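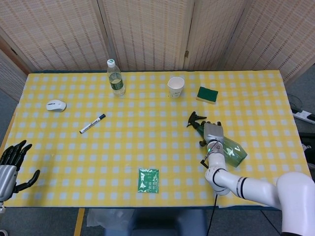 Cell Technician, Two-Arm Tabletop Cell
Brorby, Drallorcombe site
Posted 20 April 2022

Brorby is hiring one technician to look after one machine. The machine has two arms, two hands with fingers, and a table with a checkered tablecloth. It picks up household objects. Your job is to keep it able to do so, which takes up more of a working day than you might expect.

What you would be doing

Mornings start with the hands. Run each finger open and closed, listen for anything that clicks, and check the status light by the wrist before letting the arm near the table. Cables come next. They work themselves into places a cable has no business being, and a snagged one at the wrist can cost us an afternoon and a connector.

Then you set the table. Bottle, cup, sponge, mouse, marker, spray bottle, whatever is on the sheet. We change the layout 24 times in a normal shift, and you will develop opinions about sponges. The tablecloth has to lie flat. Please iron it. We have an iron, bought for this purpose and signed for as a calibration tool.

Every 400 hours the hands come off for service. You will strip them, clean them, replace worn finger tendons, put them back, and redo the zero positions. The last full service took nearly 5 days, two of them spent looking for a screw. We now own a magnetic tray.

You will also keep the log. Write down what broke, what you did, and what you tried first that didn't help. "Fixed it" is not an entry, though the current log contains plenty.

What we need from you

— At least 2 years repairing small electromechanical equipment. Copiers, lab gear, sewing machines and vending machines all count.
— Comfort with a multimeter, crimping tool and torque driver.
— Enough Linux to restart a service and read the error before restarting it again.
— Willingness to press the emergency stop early and be teased about it later.

A degree is fine. So is not having one. We do not need a visionary.

What you get

Full-time hours, days only, a proper bench with good light, and paid training on the Trara wrist units before you are left alone with them. Parts come through Lombardi, whose delivery dates should be read as poetry. The start date is in July.

To apply

Send a resume and one page about something you repaired that stayed repaired to Shaohua Lei, Cell Operations, Brorby. If it didn't stay repaired, send that story instead. Shortlisted applicants will be invited to spend a paid half day at the cell. Wear closed shoes and leave the dangling lanyard at home.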